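Food Science for Households
Unit 4: Puffed Snacks and Dry Reheating
Course handout prepared by Nassoro Tanui

Purpose of the session

Students will study the shape and surface of an extruded snack and relate both to its texture when eaten. The session also introduces the countertop toaster oven as a means of restoring crispness to snacks that have taken up moisture from the air.

Background

Most puffed snacks begin as a moistened meal, commonly corn, that is forced through a die under heat and pressure. When the dough leaves the die, the water in it turns quickly to steam and the piece expands. The open structure that remains is brittle when dry and becomes tough when it absorbs moisture. Color and seasoning are usually applied after drying and tend to settle unevenly — students should expect differences within a single piece.
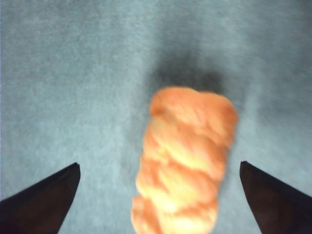
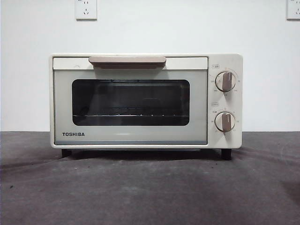

Figure 1. First picture: a twisted puffed snack with orange and pale yellow coloring. Second picture: a Toshiba toaster oven with its wire rack visible through the door window.

Procedure

Work in groups of 4. Before handling the sample, record its overall form, the direction of any twist, and the places where the color is deepest. Break the piece across its width and sketch the pores on the cut face.

For the reheating exercise, set the rack in place and lay the pieces on a small tray in a single layer. Use a low setting and remain at the oven throughout. Remove the tray with oven mitts after 2 minutes and let the pieces cool fully before tasting. Pieces tasted warm will seem softer than they are.

Students with food allergies should speak to Musyoka Bakilana before the session and may complete the written portion only.

Written work

Submit one page comparing the reheated pieces with those left in the open bowl. Describe sound, first bite and aftertaste separately. Sketches should be labeled in pencil.

Reading: course packet, page 21. Reports are due in the department office by Friday at noon.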